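Field Methods in Settlement Archaeology
Handout for Unit 7: Grids, datums and surface collection
Instructor: Constanza Godoy
Revised Feb 2, 2020

Read this before the practice session and bring it with you. The reading for this unit is the Kisalby survey report, sections on control points and on surface collection. Skip the appendix on soil chemistry. We come back to it in Unit 9.

Why we lay out a grid

A grid lets you say where a find came from after the find has left the ground. Once a sherd is in a bag, its position exists only in your notes. If the notes are wrong, the position is gone.

The grid also divides the work. Each square has one recorder, one set of bags and one sheet. At Nallonberg the first season was collected by walking lines with no squares, and the finds can only be placed to the nearest field. The second season used squares, and those records are still usable.

Terms

Datum: the fixed point everything is measured from. It must be outside the area to be dug.
Baseline: the first line laid from the datum. All other lines depend on it.
Unit: one square of the grid, named by its southwest corner.
Balk: the strip left standing between two dug units.

Setting out

Start with the baseline. Pull the tape tight and keep it level, even where the ground slopes. A tape that follows the slope reads long, and the error grows with each unit.

Turn the corner at 90 degrees. With no instrument, use the 3-4-5 triangle. Measure both diagonals of the finished square before you drive the last stake. If they differ, the square is not square, whatever the sides say.

Number the units before anyone begins collecting. Write the number on the sheet, on the bag and on the tag inside the bag.

Grid lines at table scale

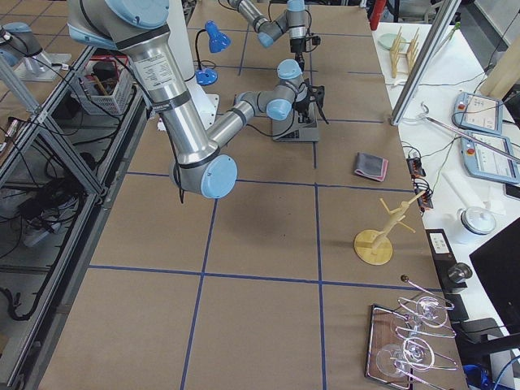
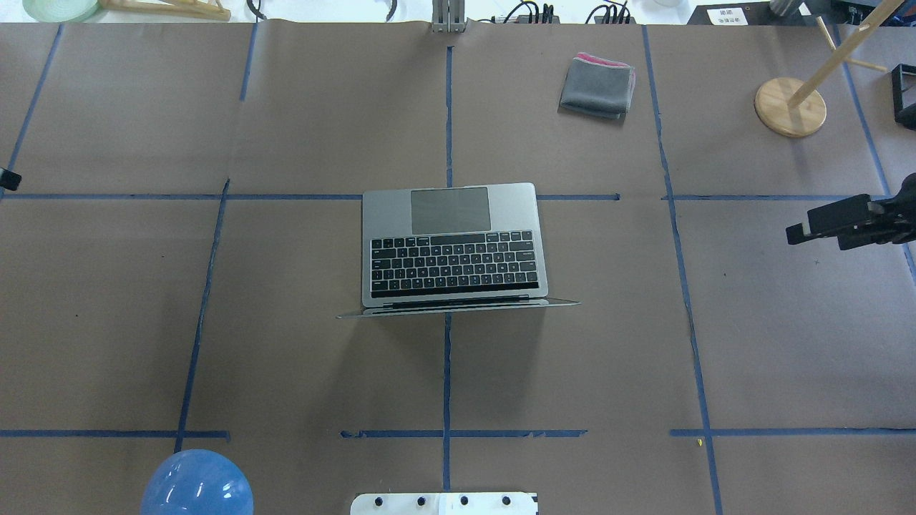
Common mistakes

1. Naming a unit by the wrong corner. It is always southwest in this course. Some projects use northwest, so check the first page of any report you read.

2. Finds on the line. Decide the rule before you start. Ours is that an object touching the north or east line belongs to the next unit over. Objects on the south or west line stay where they are.

3. Empty units left blank. An empty unit needs a sheet that says it is empty. A missing sheet could mean nothing was found or that nobody looked - the two can't be told apart later.

4. Moving the datum. If a stake is knocked out, stop and tell the supervisor. Don't put it back by eye.

Worked case: Kisalby

The Kisalby survey recorded 676 units, laid out as a square block of 26 by 26. Ivana Painemal's report plots sherd counts by unit and shows two dense areas with a thin band between them. She first read this as two separate households. The band turned out to follow an old plow headland, where the soil had been turned up against the field edge and the surface finds were buried. Test pits dug in October brought up sherds from the band as well.

The point to take from this case is that surface counts measure what is visible on the day. Ground cover, rain and plowing all change the count.

For next time

Draw a plan of the Kisalby block at any scale you like. Mark the datum, the baseline and the two dense areas. On the back, write a paragraph on where you would put two further test pits and what each would tell you. Hand it in at the start of class.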